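Report on the Demonstration Visit to Irkell
Submitted by Faustine Rey
Group project, Service Robotics, second term

1. Purpose of the visit

Our group is writing about robots which work in ordinary homes. In January we were invited by the company Irkell to an open afternoon at Rullbridge. Four students went. The demonstration was in a furnished flat, and I think this was a good choice, because our earlier reading was only about factories.

2. Moving through the rooms

Our guide was Selma Kneževič, an engineer at Irkell. She explained that the robot, which they call Wanomen, must first find a path between the furniture. Dark and shiny surfaces are difficult for it, because a depth sensor can receive a wrong distance from a reflection.
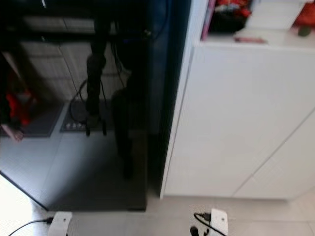

She told us that the team spent three weeks on this problem alone. The present solution is to compare two sensors and to drive slower when they do not agree. I asked if a mirror would give the same trouble, and she answered that it is even worse.

The second difficulty is chairs. Their legs are thin, and people move them all day, so a map from the morning is already old at lunch. The robot is allowed to pass a chair only when it has 40 centimetres of free floor.
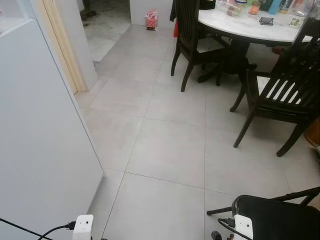

Figure 2. Floor and chairs beside the round dining table, with the two white gripper housings at the bottom.

3. Working at a table

After the break we were shown how the grippers approach a tabletop. The fingers have a black textured covering. According to our guide it is changed often, as the grip becomes weaker when the texture is worn. The small camera near the gripper helps with the last part of the movement, when the head camera cannot see well past the arm.
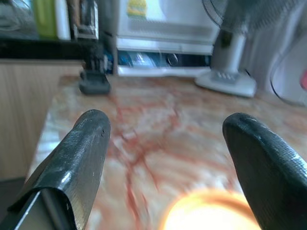
A veined stone pattern can also confuse the software, as it may take a dark line for the border of an object. My classmate asked about cups made of glass, but this will be tested later in the year.

4. What we learned

Before the visit I believed that grasping was the hardest part. Now I would give the same weight to the floor and the furniture. We did not get any figures about failed attempts, and this is a weakness of our report. We have written to Irkell to ask for them and will add the answer to the appendix.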